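Chapter 4
Getting a Grip: Your First Sorting Task

When I started the after-school robotics club, I figured the arms would be the hard part. I'd seen the price tags and the manuals, and I spent most of July worrying about motors. Then we got going and I found out that my students could drive an arm to pretty much any spot on a table by the second meeting (they play a lot of video games, it helps!). What they couldn't do was pick up a piece of wire.

So this chapter is about picking things up and putting them where they belong. If you worked through Chapter 3, your team can already move the arm to a saved position and back again. Keep that program. You'll be building right on top of it, and I'd hate for you to type it all in twice.

The project we'll follow is one my own club did, and the kids named it Rindadska. Please don't ask me what it means. The idea was simple enough: take a jumble of small parts and sort them into the compartments of a divided cardboard box. Two arms, one box, one table. One team wrote the code for the left arm, another team wrote the code for the right arm, and the two teams had to agree on who got to reach in first. I thought that last bit would take ten minutes. It took up a whole meeting and a good chunk of the next one, and we'll get to it in Section 4.3.

Why cardboard? It's cheap, it's easy to cut, and it gives a little when you bump it, and you will bump it. Anum Qureshi, who was our team captain that year, cut our first dividers with dull scissors and the edges came out all fuzzy. I told her we could redo them and she said no, leave it, the box works fine. She was right.

Why wires? Well, try it with a block first. A block has flat sides and stays the same shape when you squeeze it. Then try a small bundle of wires. It bends, it slides, one strand sticks out to the side and catches on the box wall. You learn more about gripping from one afternoon with wires than from a week with blocks, I promise. My students ran 700 practice picks before they were happy with their program, and they kept a log of every single one in a spiral notebook. You don't need that many. But do keep a log!

Before you start, you'll want to know these words:

Gripper: the "hand" at the end of the arm.
Finger pad: the part of the finger that touches the object. Look for a pattern on the surface, like the tread on a shoe.
Approach: the path the gripper takes on its way to the object.
Clearance: the space between the gripper and everything you don't want it to hit.

Clearance is the one people skip. Open the fingers wide and they may not fit down inside a compartment. Close them too far and they'll land on top of the wires and push them flat. Get out a ruler and measure your box, then measure your gripper with the fingers open, and write both numbers on the first page of your log. We'll use them in Activity 4.1.

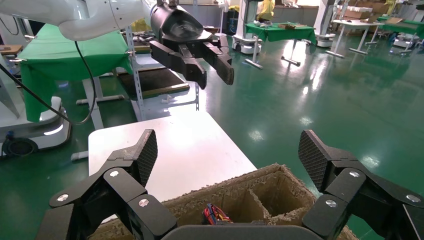

Figure 4.1 Gripper fingers open at the divider box, with a bundle of colored wires in one compartment.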